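Folding pull-on pants with a gathered waistband so they stay flat?

Josée Dhillon
Joined in October, 30 posts

Okay, I feel silly asking this, but I have four pairs of pull-on pants with gathered waistbands and I can't get any of them to stay folded. I do my laundry on Sunday, everything looks neat for an hour, and then the pants puff up and slide off the pile. The drawer is shallow so hanging a stack of lumps in there means it won't close. I don't iron and I'm not going to start. Is there a fold that works for these, or do I give up and roll them?

3 replies, 1098 views

Siyabonga Molefe
Roll them. Works for me.

Halima Ndung'u
I fold mine on the bed – there's so much more room than on top of the dryer – and what fixed it for me was dealing with the waistband first and leaving the legs for later. I used to start at the ankles and push all the air up into the elastic, and then of course it popped open again!

My way goes like this:

Lay the pants sideways
Waistband to your left if you're right-handed. Don't worry about the legs yet, they can sit in a heap. Pull the band out gently with both hands and let it go back on its own so the gathers even out.

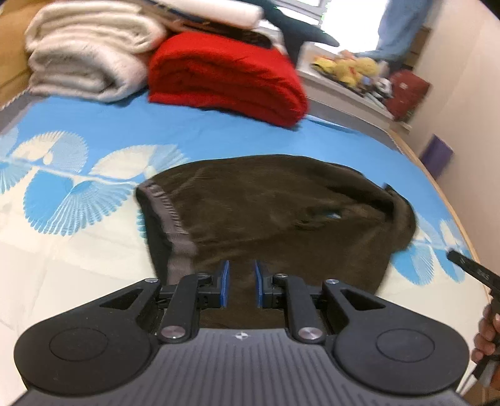

Smooth from the band outward
Flat palm, long strokes, working toward the legs. Soft creases are fine, you only want the big folds gone. Then lay one leg on top of the other and tuck the pointy bit at the seat inward so you have a straight edge.

Fold up from the ankles
Stop a hand's width short of the waistband, then fold the band over and slip the folded legs inside it like an envelope. This is the part that keeps everything closed. Stand them on their edge in the drawer if they fit that way.

Thick fleece ones won't do it, sorry. I hang those.

Dezső Juhász
Halima's envelope thing worked on three of my pairs. The fourth has a really tight waist and the legs won't go in, so I just fold it in thirds and put it at the bottom of the stack where the others hold it down. Also, let them cool off before you fold – mine were coming straight out of the dryer and I think that was half my trouble.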